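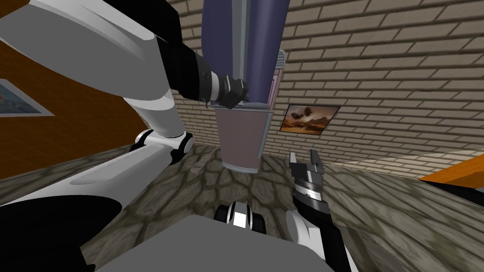 Figure 4. One gripper against the purple cylinder, the other open beside the bin.

Section 3: Running the two-arm build in the practice room

Welcome to the fun part! By now your Kovavora arms are bolted to the body in your shop, the cables are labeled, and both grippers have passed the finger test in Section 2. Before any of that hardware moves on its own, you'll run the same motions in the simulator. The bin room loads by default, and it's the one most of us at the Vedstead workshop still use for new tool settings.

What you need
- The build computer, with the Kovavora files unpacked
- Your joint limit sheet from Section 2
- A wired connection to the arm controller (leave it unplugged for now)

CAUTION: Keep motor power off for all of Section 3. The simulator and the real arms share one settings file, and a live controller will follow whatever you type.

Loading the room

1. Open the project folder and start the room file. The first load can take almost 400 seconds on an older laptop. Later loads are much quicker.

2. Check that both arms show up. If only one does, close the room and look at line 834 of the settings file, where the second arm is switched on. A stray space at the start of that line is the usual culprit.

3. Type in your joint limits from the sheet, one arm at a time. Save after each arm.

4. Press Home. Both arms should fold back toward the body. Watch the elbows as they come in - a limit with the wrong sign shows up right away as an elbow swinging outward.

Note: If you built with the longer Granström forearm brackets, pick "long" in the arm menu before you press Home. The standard setting will put your wrist short of the target every time.

First contact with the cylinder

5. Pick one arm and jog it toward the purple cylinder at speed 3. Go slower if you like. There's no prize for rushing, and watching the wrist line itself up is a treat.

6. Stop when the gripper meets the side of the cylinder. The contact light on the control panel should turn amber.

7. Leave the other gripper open, fingers up, clear of the bin. It has its own turn later, and parking it open keeps its finger readings at zero.

8. Back the first arm off and repeat until you get 5 clean contacts in a row. Write down the wrist angle for each one. You'll want those numbers in Section 5.

Checking the gripper view

9. Move the arm away from the bin and open its fingers all the way.

10. Switch to the gripper view. You want both fingers in sight, spread wide, with nothing between them. The room will look steeply tilted when the gripper is tipped back, and that's fine. Judge the fingers against the black gripper body and let the walls lean. 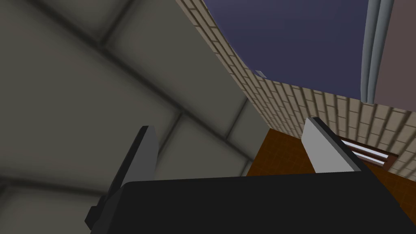 A builder in Tornalville wrote in to say that the open-finger check works much better with the wrist turned a few degrees between tries, and that a bad zero on one finger only showed up on the second turn. We've used it that way ever since, and step 11 comes straight from that message.

11. Turn the wrist a little, close the fingers, open them again, and compare. The gap should come back to the same width. If it doesn't, redo the finger zero in Section 2 before going on.

12. Save the room under a new name. Keep the default file untouched so you have something clean to go back to.

Note: Saved rooms do not store motor speeds. Set the speed again each time you load one.

When both arms pass steps 5 through 11, plug in the controller cable, leave motor power off, and go on to Section 4.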